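Camia Neighbors Help Board
Home and Kitchen > Tableware

White table, light plates, and a parent with low vision

Posted by Ekaette Osagie, 27 February 2020

My mother moved in with us and her eyesight is getting worse. Our kitchen table is plain white and so is the wall behind it. She misses the edge of her plate and has knocked her water over more than once. The plates are from a cream set we bought when we moved, up to 16 place settings with the extras, and I don't want to get rid of it. Would a tablecloth fix this, or do I need new dishes? She doesn't like placemats because they slide.

3 replies

Jong-dae Myung
Get a dark tablecloth. Any store.

Su-bin Ki
We went through this with my father. A tablecloth worked until it bunched up under his arm and pulled a bowl with it. What helped more was a rubber-backed mat in solid dark green, no pattern. Patterns made it harder for him to find his fork. If she hates mats because they slide, the rubber ones stay where you put them. We also bought him bowls with a colored rim and he used those every day. Don't spend a lot -- I saw a "low vision dining set" for $165 and it was just colored plastic.

Seul-gi Myung
Keep the cream set for everyone else and start with her cup, which is the cheapest thing to change. I have a white table too, and I switched my aunt to a deep blue cup in May after too many spills. It's darker still on the inside, so the opening is easy to pick out when you look down at it. The cream plate up and to the left of it on my table is closer to the color of the tabletop, and you mostly find it by the rim and the thin shadow on the right and lower sides. I'd replace her plate next, in the same blue if you can match it. Milk shows up well in a dark cup, but water doesn't, so pour her water where she can hear it.
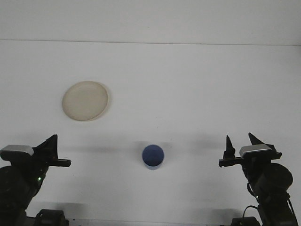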